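双腕カード・チップ操作セル 進捗報告(10月分)

提出日:2025年11月9日
提出先:ハローラ基金 技術助成担当 シャブナム・アンサリ様
報告者:ドルトヴィル工房 ムダサル・ブハーリ

1. 先に結論

10月の作業は予定どおりには進んでいません。左腕のグリッパがカードを保持したまま開かなくなる不具合が続いており、両腕を使う受け渡し作業の評価は途中で止めています。前回の報告書には「保持の問題は解決済み」と書きましたが、あの一文は取り下げます。書いた時点で根拠にしていたのは短時間の試験だけで、いま読み返すと、解決したと言える材料はそろっていませんでした。

助成の条件になっている中間目標のうち、片腕でのチップ移動は達成したと考えています。両腕でのカードの受け渡しは未達です。以下、未達のほうを中心に書きます。

2. 何が起きたか

10月の試行は全部で579回です。このうち98回で、左グリッパへの開指令が出ているのに指が開かない、または開き始めて途中で止まる、という状態になりました。制御ソフトはこの98回のほとんどを「受け渡し完了」と記録していました。見つけたのはカウサル・カカケルで、ログと映像を一件ずつ突き合わせた結果です。ログだけを見ていた間は、成績はかなり良く見えていました。

原因は判定の作りにあります。受け渡し完了の判定に使っていたのは開指令を送ったという事実で、指が実際に開いた角度は見ていませんでした。位置の読み返しは以前から取得していたのに、判定には使われていなかったわけです。設計の段階で誰かが気づくべき点でしたし、私もレビューに出ていました。

安全に関わる件も4件あります。いずれも、左がカードを離していない状態で右腕が「受け取った」と判断し、引き抜く動作に入ったものです。両方の手先がマットの上で引っ張り合う形になりました。4件のうち2件は過電流保護で止まり、残りは操作席のジェリコ・ルンバオが非常停止を押して止めています。けが人はありません。ただ、過電流保護で止まった件を「保護が効いた」と数えるつもりはありません。あの保護はモーターを守るためのもので、人や物への接触を想定したしきい値にはなっていないからです。

この4件は発生時に口頭では共有されていましたが、書面になったのは月末でした。基金への連絡も遅れました。次からは発生した日のうちに短い文書を送ります。

3. 試験の条件

受け渡しの試験は、実際の利用場面に近づけるという理由で、黒い円形のポーカーマットの上にチップを散らした状態で行っています。左腕が裏の赤いカードをつかみ、マットの中央寄りで右腕に渡す、という流れです。 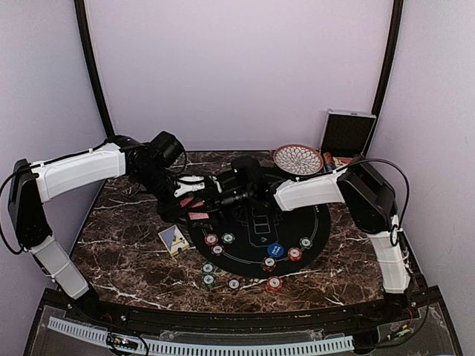

4. 原因として疑っているもの

(1)指のブラケット
左グリッパの指についている白い樹脂ブラケットが、繰り返しの開閉で変形している可能性があります。交換した直後は開かない症状が減りました。しかし同じ日にグリッパの原点合わせもやり直しているため、どちらが効いたのかは分かりません。一度に二つ変えてしまったのはこちらの手際の悪さです。

(2)ケーブルの取り回し
ケーブルは上腕に沿って結束バンドで留め、モーターハウジングの側で輪にして逃がしています。腕を内側へ伸ばした姿勢で張力がかかり、信号が瞬断しているという説を納入元のラシャリ社が出しています。私はまだ信じていません。瞬断ならほかの軸にも通信エラーが残るはずですが、該当する時刻のログには見当たりませんでした。先方には再現手順を求めていて、回答待ちです。

(3)カードの側の問題
カードが複数枚重なると指の間の厚みが変わります。手首カメラの画像からは枚数が安定して判別できず、一枚のつもりで二枚以上つかんでいる試行が混じっています。チップでも似たことがあり、重なったチップを一枚と認識して、つかむ高さを誤る例が見られました。ただしチップの場合は指が開かなくなることはないので、別の問題として扱っています。

(4)制御周期の遅れ
ファロン版の制御ソフトに更新してから症状が増えた、という印象が操作者の間にあります。印象だけで、更新前のデータは判定の不備があるため比較に使えません。旧版に戻して同じ条件で回すしかなく、11月の最初の作業にします。

現時点で一つに絞るつもりはありません。前回はそれをやって間違えました。

5. とった対応

・受け渡し完了の判定に、指の角度の読み返しを追加しました。角度が規定に届かないときは両腕とも停止し、自動での再試行はしません。
・右腕の引き抜き動作に力の上限を設けました。値は仮のもので、根拠は薄いです。ズバイダ・チーマが測定治具を準備しており、測定が済むまで両腕の連続運転は再開しません。
・前面の透明パネルまわりに手を入れる作業は、両腕の電源を落としてから行う手順に改めました。以前の手順書では「停止状態で」とだけ書かれており、一時停止でも可と読めました。
・過去の試行結果を新しい判定で集計し直しています。終わるまで、これまでに提出した成功率は引用しないでください。

最後の点は、基金の年次資料に当方の数字が載る予定と聞いているため、特にお願いします。

6. 予算と日程

治具の材料費と予備のブラケットは、既存の消耗品費の中で足ります。追加の助成はお願いしません。ラシャリ社からは上位機種のグリッパへの載せ替えを勧められましたが、断りました。原因が分からないまま部品を高いものに替えても、次の報告書で同じことを書く羽目になりかねません。

日程は後ろにずれます。受け渡しの評価を再開できる日は、力の測定と旧版ソフトでの比較が終わるまで約束できません。再開の条件は次のように決めました。

・開指令に対する指の角度が、全試行で記録されていること
・引っ張り合いを故意に起こし、両腕が自動で停止することを確認していること
・その確認に、制御ソフトを書いた本人以外が立ち会っていること

7. ご判断をお願いしたい点

中間目標の「両腕での受け渡し」について、期限の延長か、目標からいったん外すかのどちらかをお決めいただきたく思います。当方の希望は延長です。ただ、チーム内ではカカケルが外すほうを推しています。期限が残っていると連続運転の再開を急ぐ圧力になる、という意見で、今回の経緯を考えると軽くは扱えません。

映像とログの突き合わせ表は、ご希望があればそのままお渡しします。判定を迷った試行には印がついていて、カカケルと私で見解が分かれたものも残してあります。

問い合わせは、安全関係はチーマ、それ以外はブハーリまでお願いいたします。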